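Family Life > Learning at Home > Features

August 25, 2019
By Delyth Prydderch

The Year We Stopped Grading

Thu Hứa kept a gradebook for the first four years she taught her children at home. It was green, spiral-bound, and meant for a classroom of 30, so her two kids took up two lines at the top of every page. She recorded spelling tests, math pages and a mark for penmanship that she now says she made up on the spot most Fridays.

Last November she put it in a drawer. Her son, then 10, had begun asking what a piece of work was worth before he would start it. If the answer was "nothing, it's just for practice," he did it badly and fast.

"I had taught him that," she says. "There was no one else in the building he could have picked it up from."

Whether to grade is one of the first questions new homeschooling parents ask, and one of the last they settle. Many of us went to schools where everything came back with a number on it, and it feels careless to hand a page back without one. Relatives ask how the children are doing and expect an answer in letters. In some states a family has to turn in something at the end of the year, and a column of A's and B's is easy to turn in.

Before you decide anything, read your state's law. Some states want test scores, some want a portfolio, some want attendance, and several want very little. I have met parents who graded every worksheet for years under the impression that it was required, when their district only asked for a list of subjects. I have also met one who kept no records at all and spent a miserable summer putting two years back together from library receipts.

Ivars Mägi falls on the other side from Hứa. He teaches three teenagers and gives grades in every high school subject, with a written standard for each. His oldest will apply to colleges next fall. He marks tests out of 100 and writes the totals in a ledger that the kids can look at whenever they want.

"They like to know where they stand," he says. "If I say the essay was good, my daughter wants to know how good. I think that's a fair question."

He does not grade anything below seventh grade. With the younger ones he used what he calls finish-it-right: a math page with errors comes back, the errors get fixed, and the page is done. There was no score because every page ended up correct.

Plenty of families use some form of this, and it suits math, spelling and grammar well. It does less for writing, where there may be no right answer to fix toward. Eamon Mulligan, who taught middle school English for 12 years before bringing his own boys home, writes two comments on each paper, one on something that worked and one on something to try next time. He used to write more. His sons read the first couple and skipped the rest, so he cut down.

Mulligan also has them read their work aloud before he sees it. They catch most of the missing words themselves, and some of the dull parts too.

Narration is another option. The child reads or listens to a chapter and then tells it back in his own words. A parent who listens to that every day doesn't need a quiz to find out what stuck. The trouble is that it leaves nothing on paper. If you need a record, write down a sentence or two once a week with the date and the title of the book. I use a plain notebook, and it takes me less time than making coffee.

For older students who will need a transcript, you can go without daily grades and still give a final one. Decide at the start of the course what an A would look like and write it down. It might be finishing the book, passing the chapter tests and completing one long paper. At the end, compare the work with what you wrote. Keep the course description, the reading list and a few samples. An admissions office may never ask for them, but it is a bad time to be hunting when one does.

Hứa's son did not change overnight. He asked what things were worth until after the new year, and she kept telling him the same thing. In the spring he wrote a 700-word report on lighthouses that she had not assigned, and it had a great many spelling errors. She fixed none of them until he asked her to.

Her daughter, who is eight, misses the gradebook. She liked seeing her name on the line. So Hứa lets her keep one of her own, where she gives herself marks for piano practice. They are mostly A's, with a C for the week she had a cold.

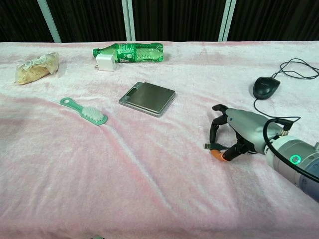

Bread and a bottle of soda on a table covered with a pink and white blanket.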